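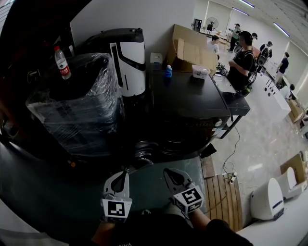

Water bottle on top of a wrapped item, dark tabletop.

Tedby Storage & Moving Supply: Questions we get a lot

Last updated in May. If it's not on here, call the desk, or email and put your unit number in the subject line.

What time can I get in?
Gate code works 6 am to 10 pm. Office is 9 to 5, closed for lunch noon to 12:30. The gate locks at 10 and it locks you in too, so start packing up before then.

I forgot my code.
Come to the office with ID. We don't give codes over the phone, not even if we know your voice. Sorry.

Which size do I need?
Small unit: boxes, a bike, a twin mattress on its side. Medium: a one-bedroom apartment if you stack well. Large: a house, minus the piano. Come look before you pay, we'll walk you through a couple of empty ones.

Is it heated?
Reris building yes, Sowa building no. Sowa is cheaper for that reason. Anything with glue, veneer, strings or film in it goes in Reris. Garden stuff is fine in Sowa all year.

How do I wrap furniture?
Blankets first, then stretch film over the blankets. Film straight on wood for months traps damp and you get white marks. Don't wrap a mattress in film at all, use a mattress bag, we sell them. Leather: blanket or cotton sheet only, no plastic.

How about TVs and other electronics?
Original box if you still have it. If not, bubble wrap, bubbles facing out, then a box with no room to slide. Stand TVs up, never flat. Tape the cables to the back with painters tape and write down which one goes were.

Can I store a washer or dryer?
Yes. Drain it first, hoses off, wipe out the drum, and leave the door cracked open with a towel over the edge. A closed washer smells like a pond by spring. Front loaders need the shipping bolts back in before the move. Lost them? Look up your model number and order a set, takes a week or so.

Do I have to empty the fridge?
Empty, defrosted, dry. Door propped. We have had to call people about this.

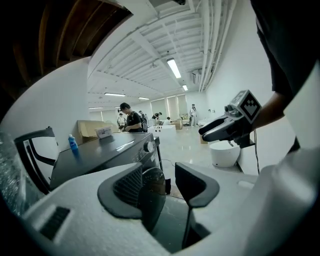

Black front loader with a blue bottle on top.

What can't I store?
Food (cans included), gas, propane, paint thinner, fireworks, tires more than one set, live plants, anything alive. Mowers ok if the tank is dry. Cleaning products: take them home with you, they leak, and then it's in your neighbor's unit.

Do you sell boxes?
Small, medium, wardrobe, dish packs. Unused flat ones can come back for a refund with the reciept. Tape is not returnable once opened.

Is my stuff insured?
Basic cover up to $2,000 is in the rent. Over that you need your own policy or the Vavari add-on, ask for the form. Take photos of everything before you lock up, and keep them on your phone, not in the unit.

Do you rent vans?
One van, 2 hour minimum, book ahead. End of month goes fast. Bring it back swept out and with the same gas in it.

How do I pay?
Card or autopay. Checks only at the desk. Rent is due on the 1st, late fee of $17 after the 5th. If you're going to be late call us before, we can usually work something out.

How do I move out?
Ten days notice, by email is fine. Empty, swept, your lock off. If your lock is still on we have to keep charging, even if there's nothing inside. Deposit goes back on the same card.

Can somebody else get into my unit?
Only if you add them in writing. Two extra names max. Bring them by once so we can copy the ID.

There's a problem with my door / light / neighbor.
Doors and lights: text the number on the gate and include your unit. Everything else, email Kirsten Holst at the office. Bldg Sowa units 200 to 294, your hall light is on a timer, push the button by the stairs again.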